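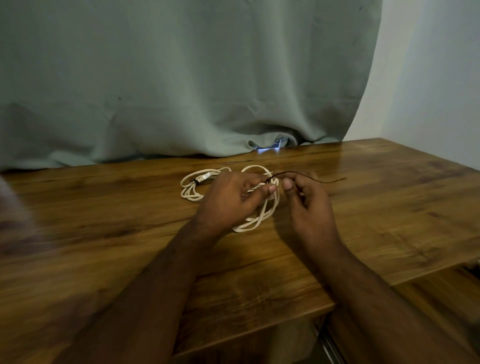

**COMMUNIQUÉ DE PRESSE**

**Vallville, le 5 juillet 2022**

# Le Théâtre Flarnby rouvre ses portes avec une saison de 13 spectacles

Après quatre ans de travaux, le Théâtre Flarnby accueillera de nouveau le public à la rentrée, et toute l'équipe trépigne ! La petite salle de la rue des Tanneurs, bien connue des habitants de Vallville pour ses bancs qui grinçaient et son acoustique étonnante, retrouve une scène, un foyer et des loges dignes de ce nom. Les bancs, eux, ne grincent plus. Certains spectateurs nous ont déjà écrit pour s'en plaindre.

La saison comptera 13 spectacles, dont huit créations, avec un fil conducteur que nous avions envie de suivre depuis longtemps : les histoires qu'on se raconte dans les petites villes, celles qui passent d'une cuisine à l'autre et changent un peu à chaque fois. Du théâtre, bien sûr, mais aussi du conte, de la marionnette, deux concerts et une soirée de lecture qui devrait durer toute la nuit (prévoyez un coussin et un thermos).

## Une ouverture avec « Kalluvier »

C'est *Kalluvier* qui aura l'honneur d'inaugurer le nouveau plateau. La pièce, écrite et mise en scène par Davina Moncrieff, raconte le retour d'une éclusière dans le village qu'elle a quitté à vingt ans. Quatre comédiens y jouent tous les habitants, du maire à l'enfant qui pêche sous le pont, et changent de rôle à vue, parfois au milieu d'une phrase.

« J'ai écrit la première version dans le train, entre deux tournées, et je l'ai relue à voix haute dans l'ancienne salle juste avant sa fermeture, raconte Davina Moncrieff. Il faisait un froid terrible, nous avions gardé nos manteaux, et je me suis dit que cette pièce devait se jouer ici. J'ai refusé de la monter ailleurs. On m'a trouvée têtue — on avait raison. »

Les répétitions ont commencé au printemps dans le gymnase de l'école voisine. Le texte bouge encore : une scène entière, celle du bal, a été réécrite le mois dernier avec les comédiens, et la fin existe pour le moment en deux versions. Davina Moncrieff assure qu'elle choisira avant la première. Son équipe n'en est pas si sûre !

## Une salle de 83 places, et pas une de plus

La tentation d'agrandir était grande. Plusieurs projets ont été étudiés, dont un avec balcon. C'est finalement une jauge de 83 places qui a été retenue, sur un gradin resserré qui amène le dernier rang tout près du plateau. On y entend chuchoter un acteur sans qu'il ait à forcer la voix, et c'est un vrai bonheur pour les auteurs d'aujourd'hui.

« Je voulais que l'on puisse lire une hésitation sur un visage depuis n'importe quel siège, explique Hubert Urbańczyk, directeur du théâtre. Dans une grande salle, on montre les choses. Chez nous, on peut les laisser venir. Et puis nous avons gardé le vieux plancher de scène, poncé lame par lame. Les gens du quartier y ont dansé, joué, reçu leurs prix d'école. Je me voyais mal le jeter à la benne. »

Le foyer a été repensé pour rester ouvert en journée. On pourra y lire, y travailler, boire un café ou simplement attendre la fin de l'averse. Une bibliothèque de théâtre y sera installée, constituée de dons reçus pendant le chantier : beaucoup de Marivaux, énormément de Labiche, et une étagère complète de pièces radiophoniques que nous avons hâte d'explorer.

## Les rendez-vous à retenir

- **Les Lundis de l'ombre** sont remplacés par **les Petites Veillées**, un cycle de contes en début de soirée, accessible dès huit ans.
- **Somboon**, spectacle de marionnettes sans paroles, suivra le voyage d'un marchand de cerfs-volants. Un atelier de fabrication sera proposé aux familles après chaque représentation.
- **La Nuit des brouillons**, en décembre, invitera des auteurs à lire des textes inachevés. Le public pourra proposer une suite, par écrit ou au micro pour les plus courageux.
- **L'École du spectateur** reprendra avec les collèges et lycées de Vallville : répétitions ouvertes, rencontres, visites des loges et de la régie.

## Des tarifs tout simples

Le théâtre abandonne ses anciennes catégories, que plus personne à la billetterie ne savait expliquer sans consulter le tableau. Il y aura désormais un tarif plein et un tarif réduit, identiques pour tous les spectacles, plus une carte de saison nominative. Les séances des Petites Veillées seront gratuites, sur réservation.

La billetterie ouvrira à la fin de l'été, au guichet et par téléphone. Les détenteurs d'un abonnement interrompu par les travaux recevront un courrier avec leurs nouvelles modalités et n'ont aucune démarche à faire.

## Informations presse

Des visites du bâtiment et des répétitions ouvertes de *Kalluvier* sont proposées aux journalistes sur demande. Hubert Urbańczyk et Davina Moncrieff sont disponibles pour des entretiens, ensemble ou séparément. Le programme complet peut être envoyé par courrier ou retiré au bureau du théâtre.

**Théâtre Flarnby**
Service de presse
Rue des Tanneurs, Vallville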